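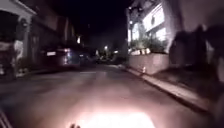 Eine schmale Straße bei Nacht. Ganz hinten leuchten zwei kleine Straßenlaternen.

Warst du schon mal spät draußen, wenn alle Häuser schon ganz dunkel sind? Ich liebe das! Als Kind durfte ich im Winter manchmal mit meinem Opa noch eine Runde um den Block drehen, und ich habe ihm dabei Löcher in den Bauch gefragt. Warum ist das Auto da jetzt schwarz, wo es doch am Nachmittag noch grün war? Warum sieht die Laterne aus wie ein Stern? Opa wusste es meistens auch nicht so genau, also habe ich es später selbst nachgelesen. Und jetzt erzähle ich es dir.

Fangen wir mit den Farben an. Hinten in deinem Auge sitzen winzig kleine Lichtfühler, und davon gibt es zwei Sorten. Die einen heißen Zapfen. Sie können Farben sehen, brauchen dafür aber ziemlich viel Licht. Die anderen heißen Stäbchen, und die kommen auch dann noch zurecht, wenn es fast finster ist – nur Farben kennen sie leider nicht. Darum wird nachts am Straßenrand alles grau: die Autos, die Mauern, sogar der Briefkasten. Bloß was selber leuchtet oder direkt angestrahlt wird, bleibt schön bunt. Ein rotes Leuchtschild zum Beispiel siehst du schon von ganz weit weg!

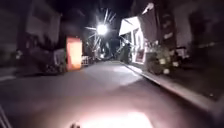
Und dann die Sache mit den Strahlen. Eine Laterne hat natürlich keine Zacken. Die entstehen erst auf dem Weg ins Auge oder in die Kamera, wenn das Licht an kleinen Kanten oder feinen Rillen ein bisschen abgelenkt wird. Kneif mal abends die Augen zusammen und schau zu einer Laterne hoch (bitte nie in die Sonne, das ist gefährlich!). Die Strahlen werden länger, und wenn du den Kopf schief legst, drehen sie sich sogar mit. Das habe ich bestimmt hundertmal gemacht, bis mir schwindlig war.

Warum ist der Himmel über der Straße oft so schwarz, obwohl da oben doch Sterne sind? Die Sterne sind schon noch da, aber ihr Licht ist sehr schwach. Neben einer hellen Laterne hat es keine Chance. Geh ein Stück weg vom Licht und warte ab. Deine Augen brauchen ungefähr 30 Minuten, bis sie sich richtig an die Dunkelheit gewöhnt haben, und dann tauchen nach und nach immer mehr Sterne auf – wenn keine Wolken davor sind, klar.

Am besten probierst du das zusammen mit einem Erwachsenen aus. Nehmt drei bunte Socken mit, mischt sie im Dunkeln und ratet, welche die rote ist. Und zieht eine helle Jacke an, damit die Autofahrer euch gut sehen!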